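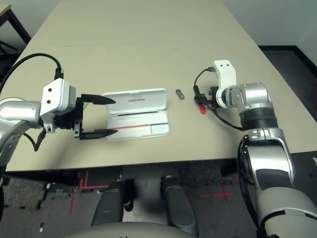
4. Hinges and closures in small rigid packs

Module handout, Packaging Design 2, Imness site
Tutor: Ruth Quispe

4.1 Terms
A closure is any feature that holds a pack shut under normal handling. A hinge is any feature that lets the lid turn without coming away from the base. The two are specified separately, even where one moulding provides both.

4.2 Hinge types
Living hinge: a thin web of the same material as the lid and base, usually polypropylene. Web thickness is set by the material grade and the opening angle. The first flex should be made while the part is still warm from the mould.
Pin hinge: a separate metal or plastic pin through aligned knuckles. It costs more to assemble but tolerates side loads.
Covered hinge: a strip of fabric or film bonded over a butt joint. Common on spectacle cases and boxed pens. The bond usually fails before the strip does.

4.3 Opening force
Measure at the front edge of the lid, at right angles to it, with the base clamped. Take 13 readings per sample and discard the first 2. Report the median and the range. Do not report a mean on its own, as snap closures give skewed results.

4.4 Worked case: the Kivstead lid
The Kivstead trial ran a living hinge to failure on two tools. Parts from tool A failed at a median of 3059 cycles, and parts from tool B at 1713. The resin batch was the same. Sectioning showed that the gate on tool B had been placed so that the weld line fell along the web. Moving the gate to the base wall cured the fault. See Bhat, chapter 6, for the flow diagrams.

4.5 Before the next session
Read the Wiselton notes on magnetic closures, sections 1 and 2. Bring one small hinged pack from home and a steel rule. Sketch the hinge in section at five times full size, marking the pivot line and the lid stop.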